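Taupe

Taupe is a color sitting somewhere between gray and brown, and I've been keeping this entry for it on the Zevville Home Wiki since June.

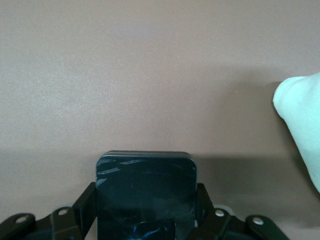

A matte surface in pinkish-beige taupe, paler at upper left.

The name comes from the French word for mole. My own moles (I garden!) look nearly black to me, but fine. Pinkish taupes lean toward mauve, and they shift a lot with the light, so the same tabletop can read beige on one side and brownish on the other. Gunhild Ragnarsson, who edits the paint pages here, files them under brown. I'd say gray, and we've left both categories in.

A matte finish keeps glare down, though it does show greasy fingerprints, at least on my desk at home. I wipe mine with a damp cloth and a drop of dish soap.

See also: Beige; Mauve; Greige; Wodley paint chart (no. 376)

Last edited 03/01/2019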